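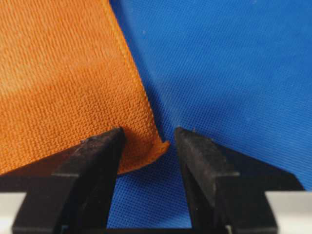 4. Plier et empiler les tricots

Les instructions de pliage fournies avec les housses Zenmont promettent une pile « parfaite en un geste ». Nous n'y sommes jamais arrivés. La méthode ci-dessous est plus lente et donne un résultat correct, sans plus.

4.1 Étaler le tricot à plat, endroit vers la table. Lisser du centre vers les bords, sans tirer sur les mailles.

4.2 Repérer l'ourlet. C'est lui qui sert de ligne de pliage, et non la couture latérale, qui vrille sur la plupart des tricots fins.

4.3 Rabattre les manches, puis le bas, jusqu'à une largeur de 15 cm pour le tiroir Prulau.

4.4 Vérifier les coins. Un coin d'ourlet qui roule ou se relève (cas fréquent sur la maille orange posée sur du tissu bleu) se rabat du plat de la main. S'il remonte, le laisser : le poids de la pile suffira peut-être.

Remarque — Le catalogue Irunden conseille de trier par couleur. Cela fait joli le premier soir. Le tri par épaisseur tient plus longtemps.

Attention : ne pas poser une maille claire sur un tissu de couleur vive qui n'a jamais été lavé. La mention « grand teint » sur l'étiquette ne nous paraît pas une garantie.

4.5 Empiler, ourlets du même côté. Ne pas dépasser 70 % de la hauteur du tiroir, quoi qu'en dise la notice du modèle 1095.

Pour les pièces trop épaisses, voir la section 5 (boîtes Nogueira) — à n'acheter qu'après avoir mesuré l'étagère.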